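Posted in: Workshop Guides > Grippers > Faults

Section 4: When the gripper drops things, or won't stop squeezing

Okay, so you've got your Grorkley hand-held gripper out of the box, you did the set-up in Section 3, and it was lovely for a week. Mine was too! Then one afternoon in January I closed it on a soft wax crayon and it just kept going. The fingers were supposed to stop at the grip limit and they went straight past it, and I had crayon all over my sleeve before I found the stop button. Nisha Sandhu was standing next to me and she still brings it up.

The fault was the zero point. If the fingers get knocked (I'd leaned mine on a shelf, tips down, all weekend) the controller thinks they're wider apart than they are, and every grip limit you've set is wrong by that much. You get crushed things one way and dropped things the other.

CAUTION: Don't test for this with your own finger. I know it's tempting. Yusri Osman did it and had a black fingernail for ages.

Resetting the zero

1. Press stop and wait for the light on the handle to go out.

2. Unplug the supply. The stop button alone leaves the motor live on the older Genora controller, so pull the plug as well.

3. Set the gripper down over a flat, light-colored board, fingers forward, nothing between them. I use the same white board for everything and it has never once been clean.
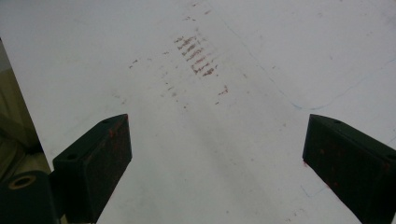 4. Look down between the fingers from behind the handle. You want them leaning in by the same amount on both sides. If one sits further over than the other, stop and go to "Bent finger" below, because no amount of zeroing is going to fix that.

5. Wipe the inside faces with a dry cloth. Wax, marker, crumbs of whatever you picked up last, it all counts as thickness when the fingers close, and then your zero is off again.

6. Plug back in, hold the handle button until it beeps 3 times, and let go. The fingers will close slowly until they touch, then open.

7. Type the number from the screen into the log. Mine reads 390 with clean fingers. Yours will be different, and that's fine, so long as it comes out the same each time you do it.

NOTE: If the beeps come and the fingers don't move, check the cable where it goes into the handle. Push harder than feels polite.

Bent finger

Take it off and swap it, please don't bend it back! Kiri Dunstan straightened one in a vise and it snapped the next morning at a grip setting of 800, with a piece flying past her ear. Safety glasses for this whole section, by the way. I should have put that at the top.

After a swap, do steps 1 to 7 again from the start, even if it looks perfect.

Related pages
Section 3: First set-up and charging
Section 5: Cables, plugs and strange noises
Santoso finger sets: which ones fit
Grip log template (Pramila's version)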